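stistden-recipes

My scanned and typed-up collection of home baking recipes, all in one CSV. I started it in January as a way to stop losing index cards, and it kind of got away from me! There are 397 recipes in it now, almost 18 of them for banana bread (I know, I know).

Each row has a title, the oven temp in Fahrenheit, the bake time in minutes and the ingredients as one long string. The ingredients live in their own file too, split out line by line - that one has 3277 rows and is the one you want for shopping lists or scaling things up.

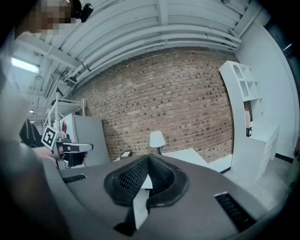 Black fingers meeting at the tip, pale surfaces behind.

A few things to watch for. Butter is in sticks in the older cards and grams in the newer ones, and I haven't fixed that yet. Anything tagged "nolletti" came out of a church cookbook with no oven temps, so those cells are blank (please don't read blank as zero, I did that once in a chart and it looked ridiculous). Three cards were too smudged to read, so I left them out.

Use it for whatever you like, just link back here. Last tidy-up was 10th June. Next on my list is the pie crusts, which are a mess.

Contact: open an issue | © Stistden Recipes | Back to top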